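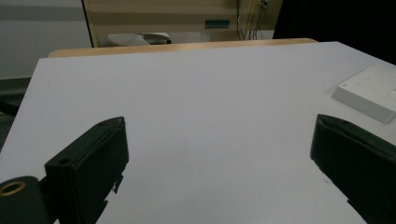

Plorgate Hand-Held Gripper
Research equipment – Data collection

The Plorgate is a two-finger gripper for recording manipulation tasks by hand. An operator carries it through a task, and the recording is used to train a policy for a robot arm fitted with the same fingers. No arm is needed during collection.

Fingers
The fingers are black and boxy, with screw holes for mounting. Worn fingers can be changed in 5 minutes with the supplied hex key. Replacement fingers are sold in pairs.

Camera
The camera is fixed to the tool and looks out over the fingers, so both stay in view while the gripper is open. Recalibrate after every finger change – a small shift in the mount will show up in the trained policy.

Method and result
Keyvan Hassanpour's group at Notatden used the Plorgate to test whether clearing the work surface between recordings made a difference. Two operators recorded 900 demonstrations of a pick-and-place task on a tabletop. Half began with the gripper open over a bare patch of table, half with the object already between the fingers. Policies trained on the first set found the object more often in 30 test runs per set. The second set did better only when the object stayed close to its recorded position.

In the box
Gripper, one pair of fingers, hex key, calibration card, USB cable

Firmware last updated December 2021. Orders and spare parts through Ghaffari.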